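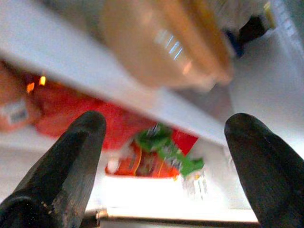 **How often should I clean out the fridge?**

Once a season for the full job, with a quick wipe of one shelf every week or so in between. If you keep up with the little wipes, the big clean takes around 60 minutes, and most of that is waiting for glass shelves to come up to room temperature.

I used to save it all for one awful afternoon in October, before the holiday food started coming in, and I would dread it for weeks. My neighbor Apinya Kaewmanee talked me out of that. She does hers a shelf at a time while the kettle boils, and her fridge has looked like a showroom model for as long as I've known her. I'm not quite that good (I forget, and then something syrupy gets loose under the jam), but I've settled into a routine that works for our house, and I'm happy to pass it along.

## What you'll need

- Two soft cloths, plus an old towel for the counter
- A bowl of warm water with a squirt of dish soap
- Baking soda
- An old toothbrush
- A cooler, or a couple of thick grocery bags and an ice pack

You really don't need a special spray. I bought a bottle of the Naltovari fridge cleaner once and it was perfectly fine, but the whole kitchen smelled like pine for two days and so did the butter.

## Step 1: Empty one shelf at a time

Start at the top and work down, so that any drips land on something you haven't cleaned yet. Lay the towel on the counter and move everything from that one shelf onto it. Milk, meat and leftovers go straight into the cooler. Mustard and pickles can sit out for a few minutes without coming to any harm.

Please don't empty the whole fridge at once, however tempting it is! I did that the first year in this house, and by the time I reached the drawers I had no counter left and the phone was ringing and the ice cream had come out for some reason too.

## Step 2: Check the bottles

Tall bottles are the worst offenders for sticky rings. Syrup, juice, salad dressing, anything that gets poured and put back in a hurry. Pick each one up, run a soapy cloth around the bottom, then around the neck and under the cap, and dry it before you set it down. The toothbrush is wonderful for the ridges on a cap.

While you have the bottle in your hand, look at the date. If there's only a spoonful left and you can't remember buying it, let it go. Rinse it out and put it with the recycling.

## Step 3: Wash the shelf

If the shelf lifts out, let it stand on the counter until it no longer feels cold before it goes anywhere near warm water. Cold glass can crack in a hot sink, and a replacement for my old Druler took three weeks to come.

If it doesn't lift out, or you just can't face wrestling with it, wash it where it is:

1. Wipe up crumbs with a dry cloth.
2. Lay a warm, damp cloth over any sticky spots and leave it for five minutes.
3. Wipe the top, then the front edge, then reach under and do the bottom.
4. Go over it once more with plain water and dry it well.

The front edge is the part most of us miss. Drips run over it and dry on the underside, where you'll only find them if you crouch down.

For a stubborn patch, mix baking soda with a little water until it's like toothpaste, dab it on and give it a few minutes. Rub gently – white plastic scratches more easily than you'd think.

## Step 4: Do the walls and the door seal

Wipe the walls beside each shelf as you go down. The rubber seal wants the toothbrush and soapy water, then a good drying. Dörte Baumgart, who taught me most of what I know about kitchens, closes the door on a slip of paper afterward and gives it a tug. If it slides out with no resistance at all, the seal may need replacing.

## Step 5: Put things back where you'll use them

My own arrangement, for what it's worth:

- **Top shelf:** drinks and leftovers
- **Middle:** yogurt, cheese, eggs
- **Bottom:** raw meat, always on a tray (mine is an old Buvovar baking pan)
- **Door:** mustard, ketchup, jam
- **Drawers:** vegetables in one, fruit in the other

Check that your tall bottles stand all the way back on the shelf, with their bases flat, so the door won't catch them. Leave a bit of space between things as well, so the cold air can move.

An open box of baking soda at the back helps with smells. I write the date on the lid with a marker. The one in there now says 3rd May, and I'll swap it at the next big clean.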